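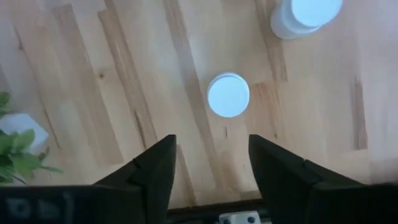 23 July 2024
By Zdzisław Tomaszewski

About the Narnico Robotics Club

Narnico is the robotics club of the Irley evening school. We started in January, in one classroom on the second floor, and today the club has 36 members. The youngest are still in middle school and the oldest is already a grandfather. For joining it is not necessary to know programming. It is enough to come regularly and to read the safety sheet before the first meeting.

Our main work is with robot arms which pick up small things from a table and put them in another place. This sounds simple, but for our students it takes many evenings. A white container on pale wood is a good exercise, and the fingers must come to it from the correct side and stop at the correct height. The camera sits near the gripper, so the students learn to judge distance from above, and this is different from how they see the same table from a chair.

The club is led by Stanisława Jasińska, who was teaching physics before and still corrects our units. I am responsible for the workshop and for the parts cabinet. Please write in the notebook what you take from it, also the small screws.

Members work in teams of 3. Each team keeps a log of its attempts, and the log must include the bad ones too. The team called Kedia has the longest log at the moment, with 546 attempts. The team called Yuen is writing its own program for closing the fingers more slowly, and they will present it to the other teams after the summer break.

The fee is 120 dollars for one school year and it includes the use of all tools. Students who cannot pay the full fee should speak with Stanisława, and the conversation stays private. New members are accepted in the fall and in the winter. Visitors are welcome at the open evenings, please ask at the school office for the dates.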